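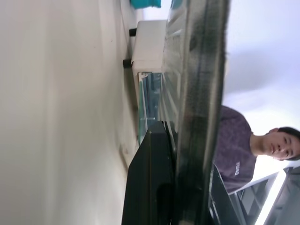

Griltura Sponsor Pack for School Fun Runs

2 min read

The Griltura pack is sold to schools that want to raise money with a sponsored run. You get 100 paper sponsor forms, a set of number bibs, a roll of finish tape and a login for the online giving page. Trornville Elementary used one in October.

The box says "everything you need." It isn't. There are no safety pins, and the bibs won't stay on a second grader without 4 each. The forms are fine, though any school with a copier can make its own.

The giving page takes a cut of every gift. The rate is on the last page of the booklet, in small type, so read that before you send the link home to parents. Riis makes a plainer pack with no online page, and Dandutetti sells the bibs alone.

Griltura claims schools raise more with the pack than without it. We asked for the numbers and got a brochure.

Price: $53 per pack, shipping extra
Returns: unopened packs only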